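## 4. Filling and placing the coffee corner tray

This section explains how to fill the metal tray of the Zotach coffee corner set and how to put it on the table. Please read section 3 first if the tray is still in its carton. You need clean hands, a soft dry cloth, and the refill box from Bremell or a similar supplier.

### 4.1 Before the first filling

1. Remove the protective film from both sides of the tray. On the bottom side the film is clear and is easy to forget.
2. Wash the tray with warm water and a little dish soap. Do not use steel wool.
3. Dry it completely, also in the corners of the compartments. Paper packets take up water very quickly and then they stick together.
4. Put the four felt pads under the tray. Press each pad for 12 seconds.

**Caution:** Do not put the tray in a dishwasher. The dark coating can become spotted, and such spots are not covered by the warranty.

### 4.2 Choosing the place on the table

The tray fits on every Liduswood table with a side of 80 cm or more. Leave a free strip of table in front of it, so that a guest can put down a cup. If your table has a cable hole, do not cover the hole with the tray, and do not let packets fall into it.

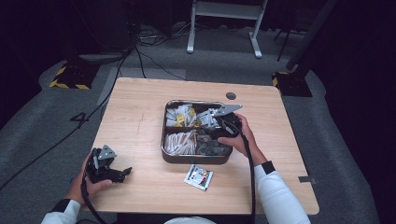 Sorting is easier when each kind of packet keeps its own compartment from one filling to the next. We recommend to decide the order once and to write it on the card inside the refill box. Long stick packets should all lie in the same direction, side by side, as in the lower left compartment of the tray on the light wood-grain table. In this way they use less space, and a guest can take one stick without lifting the others. Short packets, for example sugar, do not need to be in rows. A simple pile is good, if it stays below the rim.

### 4.3 Filling the tray

1. Take out everything that is left from the last filling. Throw away packets that are open, wet or torn.
2. Wipe the compartments with the dry cloth.
3. Fill the stick packets first. One compartment holds up to 40 sticks, depending on the brand.
4. Fill the short packets. Let them fall loosely from the hand and do not press them down.
5. Fill the round items, such as wrapped candies or capsules, at the end. They roll easily, so keep them in one of the two front compartments.
6. Look at the tray from the side. If something stands higher than the rim, take it out.
7. Collect single packets which are lying on the table and put them back in the correct compartment.

**Note:** If you have one packet of a kind which has no compartment, do not mix it with the others. Put it back in the refill box.

**Note:** New packets go under the old ones. For sticks, move the old ones to the right and put the new ones on the left.

### 4.4 Moving a full tray

Hold the tray with both hands on the short sides and keep it level. A full tray should not be carried over stairs. For longer ways use the Hinrichs lid, which is sold separately and closes over all compartments together.

**Caution:** Do not pull the tray over the table. Small grains of sugar under the felt pads can scratch the surface.

### 4.5 Daily and monthly care

- Every evening: remove trash and empty wrappers from the tray and from the table.
- Every week: empty one compartment completely, wipe it, and fill it again. Next week take the next compartment.
- Every month: check the felt pads. If a pad is thinner than the rim of a coin, replace it.
- In summer, above all in August, check chocolate and other soft candies more often. Keep them in a room which is not warmer than 32 °C.

For replacement pads and order cards, see section 7.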